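Kerlow Film Society Members' Forum
General Discussion > Screenings and Programming

Topic: Running times and the intermission policy for the fall season

Programming_Desk
Posted September 25, 2026

Members are advised that the fall season will include an intermission in any feature running longer than two hours. The break will last 23 minutes and will be placed at a reel change or scene break chosen by the projection staff. The policy applies to the Kerlow main house only. The Chin Street annex will continue to show all titles without interruption.

Comments are invited in this thread. Remarks concerning ticket prices should be directed to the separate topic on that subject.

reelchange_44
I wish to register an objection. A film that was made without an intermission should be shown without one. The courtroom picture screened in May was stopped in the middle of the second day of testimony, and the audience returned to a closing argument whose force had gone. I had seen the film once before and can attest that the sequence depends on the viewer having been seated for all of it.

balcony_left
The previous member's point is reasonable with respect to that one title. It does not follow that the policy is wrong. Several members of my party are unable to sit for the full length of the longer features, and under the former arrangement they missed portions of the film in any case. They would prefer that everyone miss nothing.

reelchange_44
Those members may leave and return quietly, as has always been permitted.

balcony_left
They may, and they lose ten minutes of the picture when they do so. I do not regard that as an equal arrangement.

Jakov_Annex_Regular
May I ask the Programming Desk how the break will be handled for the Jakov cycle? The second and third parts were released as separate features, and the print held by the society joins them. There is a natural stopping place between the parts. If the staff measure to the middle of the running time instead, the break will fall in the ferry crossing, which is a single unbroken shot.

Programming_Desk
The break in the Jakov cycle will fall between the parts. The projection staff have been informed.

Jakov_Annex_Regular
Thank you. That answers my concern in full.

onex_projection
A technical note, for the benefit of members who did not attend the last meeting. The Onex unit in the main house was installed in 2000 and requires time to be brought back to full brightness after the lamp is dimmed. The length of the break was set with this in mind. A shorter intermission would mean a visibly darker image for the first minutes of the second half.

reelchange_44
Then the equipment is being used to justify an artistic decision. I would sooner see the break removed than the lamp accommodated.

onex_projection
The member has the order of events reversed. The decision to have a break came first, and the length was settled afterward.

matinee_row_f
I support the policy, with one reservation. Twenty-three minutes is long for a weekday evening. Members who depend on the last bus have almost no margin when a feature is preceded by the short and the spoken introduction. Could the introduction be omitted on those evenings, or moved to the intermission itself? The introduction to the silent comedy program ran longer than the first short.

Programming_Desk
Moving the introduction to the intermission is under consideration. Speakers would need to agree, as several prepare remarks that are meant to be heard before the film.

lobby_and_house
Posting on the matter of the lobby, where the intermission will have its greatest effect. Members have asked for something to eat that can be finished before the house lights go down and that makes no noise afterward. Wrapped candy was the subject of two complaints last season. I would recommend fruit.
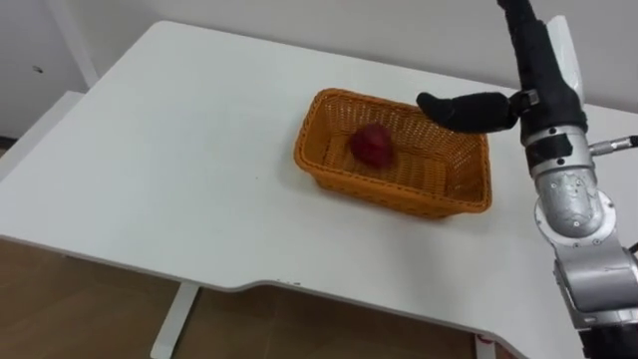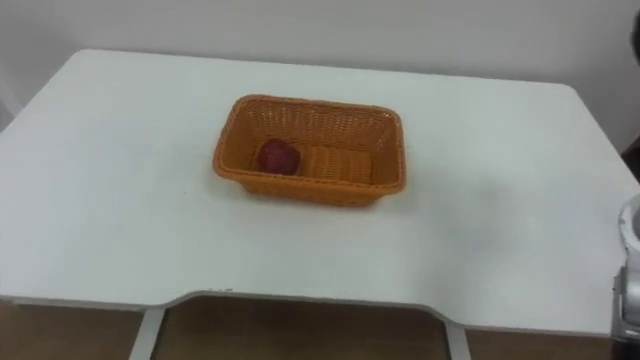
I would also ask that the doors on the left aisle be kept closed until the break has begun. During the final scene of the first half at the trial screening they were opened early, and light fell across the lower part of the screen. The right aisle doors were handled correctly.

balcony_left
Seconded with regard to the doors.

reelchange_44
On the doors I am in agreement with both members. My objection to the break itself stands, and I will be attending the annex for any title offered at both locations.

matinee_row_f
Will the printed calendar indicate which features carry an intermission? The copy I received lists running times for only part of the season.

Programming_Desk
A revised calendar will be available at the box office next week. Titles with an intermission will be marked beside the running time.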